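Shared checklist for robot test cells published

Feb 18, 2025

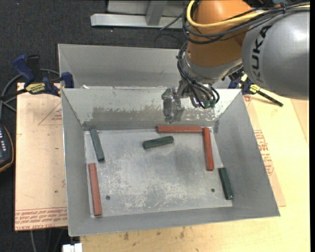 A KUKA arm over a sheet-metal bin of red and green wooden blocks. Clamps hold the bin's rim to the table.

A working group led by the Oletti test laboratory has published a code of practice for small robot cells used in picking and sorting trials. The code covers benches where a single arm handles light objects, and it applies from June at the laboratories that have signed up to it, among them Brenden and Ertürk.

The text runs to 137 clauses. Most of them deal with everyday matters: how bins and trays are fixed down, where cables may run, how the arm's speed is set and who may restart it after a stop. Bins must be held at two points or more, and the fixings checked at the start of each shift. Cables on the arm need enough slack for the full turn of the wrist — operators are asked to move the arm through its whole range at low speed before the first run of the day.

Ritva Ikonen, who edited the code, said the group had worked from 2569 log entries supplied by its members. "A lot of the stops in those logs came from a tray that had shifted or a cable that had caught," she said. "We wanted those checks written down in one place."

The code also sets rules for recording results. Each trial report must give the number and size of the objects, the layout at the start and any point at which a person reached into the bin. Runs with a manual reset may be reported, but must be listed separately.

Thiện Lại of Trirkent, which tried out a draft last year, said the daily checks took 6 minutes per cell once staff were used to them. He would have liked firmer wording on worn bin floors, which the code leaves to each site.

Comments on the first edition can be sent to the Oletti office. A second edition is planned in 2 years' time.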